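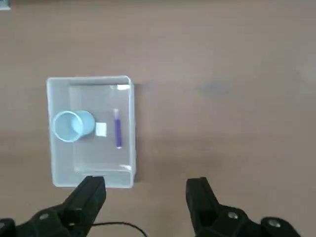

Visit to the Kurkeo manipulation group, Pristberg
February 14, 2025

Ravindran Panicker and I spent a day with the software side of the Kurkeo group. I wanted to see the planner they described in November. Ravindran was more interested in the logging.

Ehsan Rajput took us through the stack first. It splits into three processes: perception, a task planner called Ruggiero, and a joint-level controller that runs at 200 Hz and accepts nothing but timestamped trajectories. The perception process works from the wrist camera alone. They dropped the overhead view last year after too many calibration mismatches, and Ehsan does not miss it.

Most of the morning went to tray work. A shallow translucent tray sits on the table with a few small objects in it: a light blue plastic cup on its side, a small white square piece, a slender purple stick. Translucent walls are a nuisance for segmentation. Glare on an inner corner tends to be proposed as an object of its own, and the cup is pale enough at the rim to merge with the tray floor. The current fix is a mask fitted to the tray outline, with anything that touches the wall scored down. Serena Leone, who wrote it, calls it temporary. It has been in the main branch for 559 commits.

The white piece is the harder planning case. When it lies against the base of the cup, a direct grasp on either one has a finger path that passes close to the other. Ruggiero handles this by ordering: it costs each object by clearance and takes the freest one first, then replans from a new image. The stick has a gap on its cup side but lies near the tray wall, so the approach has to be steep. Planning time is capped at 822 ms per grasp, and on a timeout the arm holds position and the planner asks for another image.

Ravindran asked about the replay tool, Jasel. It stores the image, the masks, the candidate grasps and the chosen trajectory under one key, and will rerun any stage against a newer build. Ottavio Villa loaded a failed grasp and stepped through up to 10 candidates side by side. The failure was a stale transform — the gripper frame lagged the image by one cycle. We have the same bug at home, I think.

Two things I would question. Clearance is computed in the image plane, so height is ignored until the last check. And the controller has no way to report why it rejected a trajectory, only that it did. Ehsan said Ragnvald Amundsen has a patch for the second.

Serena will send us the Jasel file format notes. Ravindran is going to try them on our own logs.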